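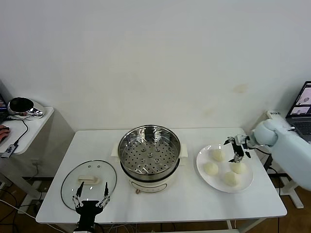 Filed under: Food Science Basics > Handouts

Unit 4: Heat Transfer by Steam

Instructor: Marichka Hrytsenko
Lab questions to Ewan Imrie, Symonenko Building, room 127

Last updated: May

Steam cooks food mainly by condensing on it. Turning water at its boiling point into steam takes a lot of energy, called the latent heat of vaporization. When the steam meets a cooler surface it turns back to liquid and gives that energy up. Dry air at the same temperature carries far less heat, so you can reach into a hot oven for a moment but a jet of steam burns at once.

Inside the food, heat moves by conduction. This step is slow and sets the cooking time for anything thick. Doubling the thickness of a piece more than doubles the time needed for the center to heat through.

Yeast doughs change in stages as they warm. Gas cells expand first. Starch then takes up water and swells, and the proteins set. The surface stays near the boiling point of water, too cool for the browning reactions seen in baked bread, and the crust stays pale and soft.

Altitude matters. Water boils at a lower temperature where air pressure is lower, and steaming takes longer. Use the correction table on page 17 of the lab manual.

Terms to know: latent heat, condensation, conduction, gelatinization.

Reading: course packet, pages 274 on. Skip the section on pressure vessels, which we cover in Unit 6.

Related handouts
Unit 3: Boiling and Simmering
Unit 5: Dry Heat and Browning
Lab safety sheet: Burns and Scalds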